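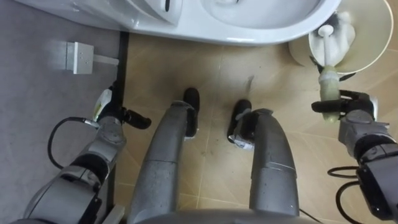 # Restroom and Washroom Inspection Checklist — Gallagher Building

Prepared by Arvid Myklebust, Facilities Inspection, Farumano Property Services

**Period:** April
**Areas covered:** ground floor public restrooms, second floor staff restrooms, accessible restroom, janitor's closet
**Result codes:** S = satisfactory; C = satisfactory with comment; X = correction required

The inspector shall complete every line. An item that does not apply to the area is to be marked N/A and not left blank. Corrections marked X are to be entered in the Clidex work order system before the end of the shift.

## 1. Entry and floors

- [x] Door opens fully and closes without slamming — **S**
- [x] Door hardware secure — **C**
 Comment: Lower hinge on the second floor staff restroom has a screw backing out. Tightened by hand at the time of inspection. A longer screw should be fitted.
- [x] Floor clean and dry at time of visit — **S**
- [x] Floor drain clear, grate seated — **X**
 Comment: Grate in the ground floor men's room rocks underfoot. This was also noted at the previous inspection. The grate appears to be a replacement of slightly smaller diameter than the original. Work order entered.
- [x] Wet floor signs available — **C**
 Comment: Two signs are kept in the closet. One has a cracked hinge and will not stand open.

## 2. Toilets and stalls

- [x] Bowl firmly anchored, no movement when pushed from the side — **S**
- [x] Seat secure, hinges tight, no cracks — **C**
 Comment: Seat in the accessible restroom shifts to the left when weight is applied. Bolts to be tightened and checked again at the next visit.
- [x] Flush completes, and tank refills and stops — **X**
 Comment: The tank in the far stall of the ground floor women's room runs on after filling. Flapper to be replaced. The supply valve was left open so that the stall could remain in use.
- [x] No water at base of fixture or at supply connection — **S**
- [x] Brush and holder present, holder free of standing liquid — **C**
 Comment: Brushes are to be allowed to drain over the bowl before they are returned to the holder. The closet stock of replacements is adequate.
- [x] Stall latches operate from inside and can be released from outside — **S**

## 3. Sinks, water, and supplies

- [x] Hot water reaches the tap without excessive delay — **C**
 Comment: Delay was noted on the second floor, first thing in the morning only. Tenants have mentioned it before. No hazard, but the recirculation pump timer should be reviewed.
- [x] Hot water not hot enough to scald — **S**
- [x] Exposed pipes under accessible sink insulated — **X**
 Comment: Insulation has slipped down and leaves the upper bend bare. A person seated at the sink could touch it with the knee. Priority correction.
- [x] Soap dispensers filled and not dripping — **S**
- [x] Paper towels stocked — **S**
- [x] Trash receptacles emptied and clear of the door swing — **S**

## 4. Lighting, ventilation, and electrical

- [x] All fixtures lit — **C**
 Comment: One tube flickers above the second floor sinks.
- [x] Exhaust fan running, with draw confirmed by tissue test — **S**
- [x] Outlets near sinks protected, test button operates — **S**
- [x] Emergency light operates on test — **S**

## 5. Accessible restroom

- [x] Grab bars secure under load — **S**
- [x] Clear turning space maintained — **X**
 Comment: A supply cart and 8 cartons of paper goods were being stored against the far wall. The cleaning contractor, Grimevach, has been asked to remove them. This room is not to be used for storage at any time, including overnight.
- [x] Emergency pull cord hangs free to near floor level — **C**
 Comment: Cord had been looped over the grab bar. Released at inspection. Cleaning staff are reminded to let it down again after mopping.

## 6. Janitor's closet and chemicals

- [x] Closet locked when unattended — **S**
- [x] All bottles labeled — **X**
 Comment: One spray bottle carried no label. Contents could not be confirmed and the bottle was removed from service.
- [x] Bleach and acid bowl cleaner stored apart — **S**
- [x] Safety data sheets present and current — **C**
 Comment: Binder is present. The sheet for the new descaler has not yet been added.
- [x] Gloves and eye protection available — **S**

## Follow-up

The pipe insulation and the turning space are to be corrected first. The remaining X items may be completed in the order that suits the maintenance crew, provided that all are closed before the next inspection. Comments marked C do not need a work order unless the same condition is found again.

Signed: A. Myklebust
Copy to: building office, Grimevach site supervisor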